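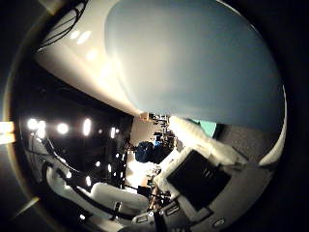

Ticket 705: Recurring bills showing twice in the forecast
Product: Skorlow for web and phone
Opened by: Yesenia Cuevas
Handled by: Themba Swanepoel
Status: Resolved

Yesenia Cuevas, 9:40 am
Hi there! First of all, I love the forecast and I've been using it happily since July. But my rent and my phone bill are now both showing up twice every month, so the forecast thinks I'll be broke well before payday (I'm not, thank goodness). I tried deleting one of the rents and it came right back after the next bank sync. I also signed out and in again on my phone, and that didn't change a thing. My checking account is with Pretedari, if that's any use to you.

Themba Swanepoel, 10:19 am
Good morning Yesenia, and thank you for such a clear write-up – it saves us a lot of back and forth. I'm sorry about the scare! I had a look at your bill rules and I think I can see what's going on. You have one rent rule you typed in yourself, and a second one that Skorlow made when it spotted a repeating payment in your Pretedari feed. Deleting the second one only hides it until the next sync, and then it gets made all over again.

Could you try these steps for me, on the web version if you can?

1. Open Bills, then Rules, and find the two rent entries. The automatic one has a small sync arrow next to its name.

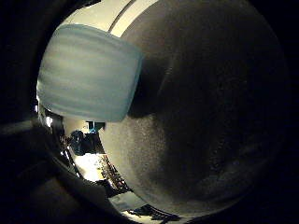 2. Click the automatic entry and choose Merge with existing bill. Please don't use Delete this time.
3. Pick your own rent rule from the list and save.
4. Do the same for the phone bill, then press Refresh forecast.

Yesenia Cuevas, 11:05 am
The rent worked like a charm, thank you! The phone bill won't merge, though. It says "amounts do not match." Mine is set at $40 and the automatic one says $50. My plan went up a little while ago and I guess I never changed it.

Themba Swanepoel, 11:19 am
Ah, that would do it. Merging needs the two amounts to be the same, so change yours to $50 first, save it, and then try the merge once more. Your past payments will stay at the old price, so please don't worry about your history.

Yesenia Cuevas, 11:50 am
Done, and the forecast looks like my real life again. I synced twice to be sure and there's still just one of each. Thanks so much for your patience!

Themba Swanepoel, 12:05 pm
Wonderful news! I've passed a note to Daranee Srithong on our bills team asking for a friendlier message when the amounts are different. I'm closing the ticket now, but a reply will open it right back up.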